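Handtuch

Ein Handtuch ist ein meist rechteckiges, saugfähiges Stück Stoff, das zum Abtrocknen des Körpers, der Hände oder von Gegenständen dient. 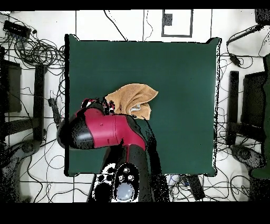

Begriff und Abgrenzung

Das Wort Handtuch bezeichnet im engeren Sinne ein Tuch zum Trocknen der Hände und des Gesichts. Im weiteren Sinne wird es als Sammelbegriff für sämtliche Trockentücher des Haushalts und der Körperpflege verwendet. Größere Ausführungen heißen je nach Format und Verwendungszweck Duschtuch, Badetuch oder Saunatuch, kleinere Gästetuch oder Seiftuch. Das Geschirrtuch, regional auch Trockentuch oder Abtrockentuch genannt, wird in der Warenkunde in der Regel gesondert geführt, da es überwiegend aus glatten, fusselarmen Geweben gefertigt ist.

Nicht zu den Handtüchern im eigentlichen Sinne zählen Putz- und Wischtücher. In der Praxis sind die Übergänge fließend: Abgenutzte Handtücher werden in vielen Haushalten und Betrieben zu Putzlappen zerschnitten und auf diese Weise weiterverwendet.

Geschichte

Tücher zum Abtrocknen sind aus zahlreichen Kulturen überliefert. In den Badeanlagen der Antike kamen Leinen- und Wolltücher zum Einsatz. Im mittelalterlichen Europa war das Handtuch zugleich ein Bestandteil der Tischkultur. Vor und nach dem Mahl wurde den Gästen Wasser über die Hände gegossen, anschließend reichte man ihnen ein langes, schmales Tuch. Solche Tücher waren häufig mit gewebten oder gestickten Bordüren versehen und wurden in Nachlassverzeichnissen einzeln aufgeführt.

Im Osmanischen Reich entwickelte sich im Zusammenhang mit der Badekultur des Hamam eine eigenständige Tradition. Neben flach gewebten Tüchern entstanden dort Gewebe mit Schlingen, die als Vorläufer des heutigen Frottiers gelten. Im 19. Jahrhundert wurde die Herstellung dieser Gewebe in England mechanisiert, wodurch das Frottierhandtuch allmählich für breitere Bevölkerungsschichten erschwinglich wurde. In ländlichen Gegenden Mitteleuropas blieb das Leinenhandtuch noch lange in Gebrauch. Es gehörte zur Aussteuer und wurde üblicherweise mit einem Monogramm gekennzeichnet.

Eine besondere Form war das Paradehandtuch, auch Überhandtuch genannt. Es diente der Zierde, hing vor den eigentlichen Gebrauchstüchern und verdeckte diese. Oft trug es gestickte Sinnsprüche oder Blumenmotive. Mit der Verbreitung des privaten Badezimmers im 20. Jahrhundert verlor es seine Funktion und ist heute vorwiegend in volkskundlichen Sammlungen anzutreffen.

Material

Der wichtigste Rohstoff für Handtücher ist Baumwolle. Die Faser nimmt Feuchtigkeit gut auf, ist im nassen Zustand reißfester als im trockenen und verträgt hohe Waschtemperaturen. Langstapelige Sorten ergeben glatte und haltbare Garne, während kürzere Fasern eher zum Fusseln neigen.

Leinen trocknet rasch und gibt kaum Fasern ab, fühlt sich jedoch im neuen Zustand fest an. Halbleinen, ein Mischgewebe mit Baumwollkette und Leinenschuss, verbindet Eigenschaften beider Materialien und ist vor allem bei Geschirrtüchern gebräuchlich. Mikrofasern aus Polyester und Polyamid werden für Sport- und Reisehandtücher verwendet. Sie sind leicht und trocknen schnell. Daneben finden Viskosefasern, unter anderem auf der Grundlage von Bambuszellulose, in Mischungen mit Baumwolle Verwendung.

Gewebearten

Frottier

Frottier ist ein Schlingengewebe, das aus zwei Kettsystemen und einem Schuss gebildet wird. Die straff gespannte Grundkette gibt dem Stoff Halt, die locker geführte Florkette bildet die Schlingen. Diese vergrößern die Oberfläche und damit das Aufnahmevermögen. Je nach Drehung des Garns unterscheidet man festen Zwirnfrottier und weicheren Walkfrottier. Werden die Schlingen aufgeschnitten, entsteht Velours, der sich weicher anfühlt, Wasser aber zunächst langsamer aufnimmt.

Waffelpikee

Beim Waffelpikee entsteht durch die Bindung ein Muster aus erhöhten Stegen und vertieften Feldern. Das Gewebe ist verhältnismäßig leicht und wird für Hand-, Geschirr- und Saunatücher eingesetzt.

Gerstenkorn

Gerstenkorngewebe weist eine körnige Oberfläche auf, deren Struktur an Getreidekörner erinnert. Es ist strapazierfähig und war lange das übliche Material für Handtücher in Krankenhäusern, Schulen und Werkstätten.

Größen und Flächengewicht

Die Maße sind nicht einheitlich geregelt und unterscheiden sich je nach Hersteller und Land. Kleine Gästetücher haben häufig eine Breite von 30 Zentimetern. Große Saunatücher erreichen eine Länge von etwa 200 Zentimetern, sodass sie beim Liegen den ganzen Körper unterlegen.

Als Maß für die Dichte dient das Flächengewicht, angegeben in Gramm pro Quadratmeter. Schwere Qualitäten nehmen mehr Wasser auf, benötigen jedoch längere Trocknungszeiten und im Wäschetrockner mehr Energie. Leichte Qualitäten werden bevorzugt auf Reisen und in Einrichtungen mit hohem Wäscheaufkommen verwendet.

Herstellung

Die Fertigung umfasst das Spinnen und Vorbereiten der Garne, das Weben, die Veredelung und die Konfektion. Gefärbt wird entweder das Garn vor dem Weben oder das fertige Gewebe. Buntgewebte Muster setzen gefärbte Garne voraus. In der Veredelung werden Schlichtemittel ausgewaschen, welche die Saugfähigkeit sonst beeinträchtigen würden. Abschließend wird die Bahn geschnitten, an den Schnittkanten gesäumt und gegebenenfalls mit einem Aufhänger versehen. Viele Frottierhandtücher besitzen nahe den Schmalseiten eine schlingenfreie Bordüre, die der Gestaltung dient.

Die Textilhistorikerin Sheyla Condori beschreibt in ihrer Untersuchung zur Weberei Povadow den Übergang von der Leinen- zur Frottierproduktion als langwierigen Vorgang. Beide Warengruppen wurden dort zeitweise nebeneinander gefertigt, und die älteren Webstühle blieben für Gerstenkorntücher in Betrieb. Ein Teil der Musterbücher ist in der Sammlung Ospina erhalten.

Gebrauch und Pflege

Neue Frottierhandtücher sollten vor dem ersten Gebrauch gewaschen werden. Weichspüler kann die Saugfähigkeit herabsetzen. Gezogene Schlingen werden mit einer Schere abgeschnitten; das Gewebe löst sich dadurch nicht auf, weil die Schlingen im Grundgewebe gebunden sind.

An der Luft getrocknete Handtücher können hart werden. Ursache ist unter anderem Wasser, das an der Faseroberfläche gebunden bleibt und benachbarte Fasern miteinander verbindet. Durch Ausschütteln, Bewegung im Wind oder kurzes Nachtrocknen im Wäschetrockner wird der Stoff wieder weicher. Feucht zusammengelegte Tücher nehmen leicht einen muffigen Geruch an, der auf das Wachstum von Mikroorganismen zurückgeht.

Öffentliche Einrichtungen

In Waschräumen werden neben Papierhandtüchern und elektrischen Händetrocknern auch Stoffhandtuchrollen verwendet. Der Spender gibt jeweils einen sauberen Abschnitt frei und zieht den benutzten Teil in ein getrenntes Fach ein. Die Rollen werden in der Regel von Mietwäschediensten gestellt und aufbereitet.

Kulturelle Bedeutung

In der Ukraine, in Belarus und in Russland hat das bestickte Zeremonialtuch, der Ruschnyk, eine herausgehobene Stellung bei Hochzeiten, Begräbnissen und der Begrüßung von Gästen. In Japan ist das Tenugui verbreitet, ein dünnes, flach gewebtes Baumwolltuch, das auch als Kopfbedeckung oder zum Einwickeln von Gegenständen dient.

Im Boxsport bedeutet der Wurf des Handtuchs in den Ring die Aufgabe des Kampfes durch die Betreuer. Die Redewendung „das Handtuch werfen“ ist hieraus in die Alltagssprache übergegangen. Als Handtuch wird umgangssprachlich ferner ein langes, schmales Grundstück bezeichnet.

Siehe auch

Badetuch
Frottier
Geschirrtuch
Haushaltswäsche
Ruschnyk

Literatur

Sheyla Condori: Leinen, Gerstenkorn, Frottier. Die Weberei Povadow und ihre Musterbücher. Verlag Punley.
Tumaini Swai: Haushaltswäsche im Wandel. In: Kitum. Beiträge zur Textilkunde, Heft 4.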